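Urau: Desktop Refurbishing Bench, Part-Time Assemblers Wanted

Every repair shop ad says "fast-paced." Ours isn't, and we get suspicious of people who want it to be. We rebuild old office towers for Lucero, the lending program over on Paston Street, and most of the work is putting parts back where they belong without bending anything.

Our last ad brought in 184 applications. Almost all of them listed "expert in hardware." We then asked people to seat a processor, and the word expert lost some of its shine. 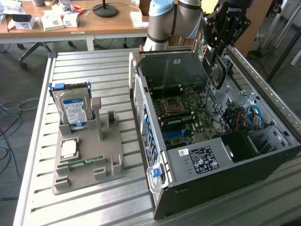 Open tower with an empty CPU socket. The processor, a memory stick and a hard drive are in the holder at left.

If you know which way that chip goes in and how you'd check before closing the retention frame, keep reading. If you'd look it up first, keep reading too. We worry more about the ones who would just push.

What you'd do: fit processors, memory and 3.5-inch drives, route cables so the side panel closes, and write down what you did. Lamai Luangrath reads the log sheets and will send back any that say "all good." 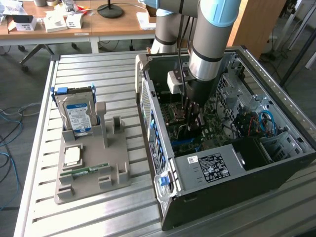

Older cases like these have sharp edges and cramped corners, and there are plenty of cables to work past. You need patience and decent near vision. Certificates are fine, but they won't get you out of the bench test, which takes 7 minutes to explain and as long as you like to finish.

Shifts start at 8:30 a.m. and run four hours. The job begins in March. We can't promise it becomes full-time, and you should doubt any shop that does.

To apply, write to Pascual Palma at Urau, reference 3653. Half a page, please. Tell us about something you put together wrong and how you found out.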